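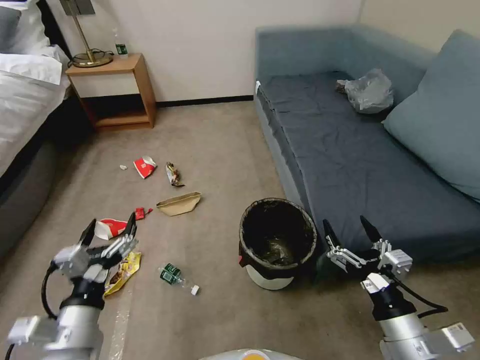 Litter pick, left arm over the carton and yellow wrapper, right arm clear. Bin between the arms.

July, 14:20. Bedroom bay, Plornier unit, tidy-up task.

Going through the house rules for floor work again before we freeze them. Notes against each, with changes.

Rule 1, one arm low at a time. Keep. The idle arm holds off to its own side, fingers open and up, until the working arm has cleared the bin rim. Drevik had both arms allowed below knee height provided the paths didn't cross. The paths don't cross on paper, but the cable loops aren't in the model. Until they are, one arm.

Rule 2, cable slack. Left cable hangs in a loop on the outside of the arm. Check by hand at full downward reach before power goes on. If the loop can touch the carpet at full reach, re-clip and check again. Record it on the sheet even if nothing was changed.

Rule 3, bin placement. Bin goes between the arms, reachable by both without driving the base. Liner folded right over the rim. Current wording says "liner fitted", too loose. Changed to "liner folded over rim all round, no free edge standing up". A free edge can snag a fingertip on the way out.

Rule 4, what counts as rubbish. Floor only. Anything on the bed, nightstand or sofa is out of bounds, whatever it looks like. This covers the grey bag on the sofa seat and the small bottle by the lamp. Grenov asked for an exception for obvious packaging on furniture. Refused for now: "obvious" can't be tested.

Rule 5, tape. The clear strip on the carpet is not a pick target and must be on the exclusion list by position. Clear on beige is poor contrast, so do not rely on detection. Open question whether tape should be allowed on the floor at all. Coloured tape would be easier to audit.

Rule 6, speed and force. Base stationary whenever either gripper is below the rim. Hard stop on the arm controller at 3000 ms without a fresh pose, warning at 1900. I would like the stop shorter but have no data to argue it with. Ask Çetinkaya for their log of false stops.

Rule 7, bottles. Grasp across the body, never by the cap. Flat trays: lift by an edge, no pressing down into the pile to force a grip. Two failed tries, then skip and log.

Log template is now form 607. Old form still in the drawer, bin it.

To do:
- reword rule 3 on the wall copy
- add cable model request to the list
- rule 5, get a decision on tape colour
- repeat rule 1 check with the arms swapped, right arm low and left arm parked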